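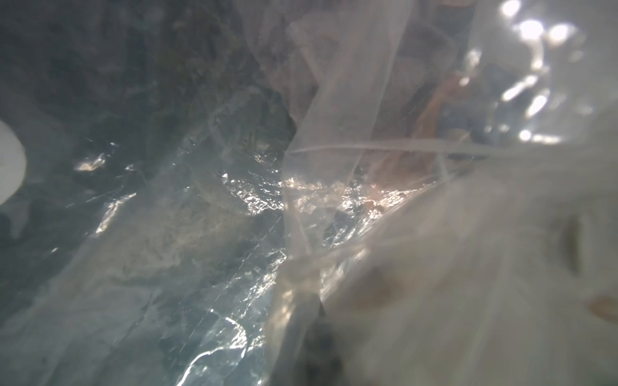
3. What people do with the bag

I should say up front that I came to this section with a bias. I keep plastic bags. I have a bag of bags under my sink, and when we started the packaging study in Lollthorpe I assumed most households would be like mine. So I tried to write the diary questions in a way that didn't lead people there, and I think I mostly managed it, though a couple of the early ones still make me wince.

We had 179 diary entries from 60 households, all written in December, which is a great month for packaging and a terrible month for getting anyone to fill in a diary. Each entry covered one item that came into the house in clear film: a bag, a sleeve, a loose sheet, whatever it was. People told us what was in it, how they got it open, and where the film went afterward. We left "afterward" vague on purpose. For some people it meant ten seconds later and for others it meant the following week (one entry from the Chisholm side of town just says "still on the chair").

The thing I didn't see coming was how much people wrote about the stuff in between. Film doesn't go straight from the item to the trash. It gets pushed to one side of the table, it opens back up again after you've squashed it, small parts slide under it and you have to pat around to find them. I started calling this the "loose film" stage, and the name stuck, so I'm using it here. Clear film is a funny case because you'd think you could just look through it. Once it's been crumpled, though, every crease picks up the light, and what's underneath turns into patches of color (Figure 2). Several diary keepers said they went by feel at that point, and I do the same thing at home.

We also asked about seams and perforations. The Tavlow sleeves in our set had a tear line, and I was sure people would love it. Nope! Most of the entries that mentioned it said they pulled the film open wherever their fingers happened to be, and a few only noticed the line when they were folding the thing up. I don't want to make too much of this, as the question was optional and plenty of people skipped it.

Folding was its own little world. Only 8 households said they folded film flat before storing it, and those 8 wrote far more than anybody else did. One entry on a Vakon bag runs to two full pages, with a diagram. I've put it in the appendix and I really do recommend it.

Figure 2. Crumpled clear film beside a teal and light blue cylinder lying on its side. A faint dashed line runs diagonally down the sheet near its center.
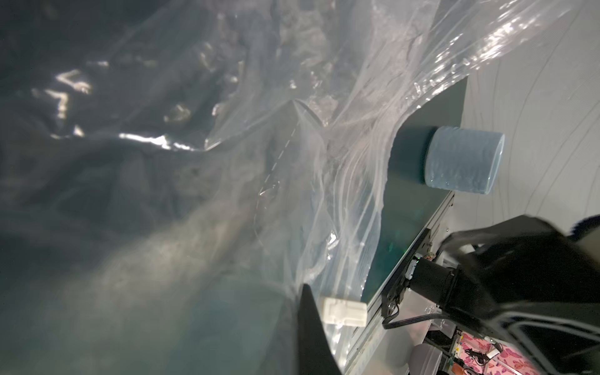
3.1 Where the film ends up

Kitchen trash was the most common answer, which surprised no one on the team. The second was "a drawer," and I'll spend longer on that one, partly because the drawers turned out to hold a lot more than film.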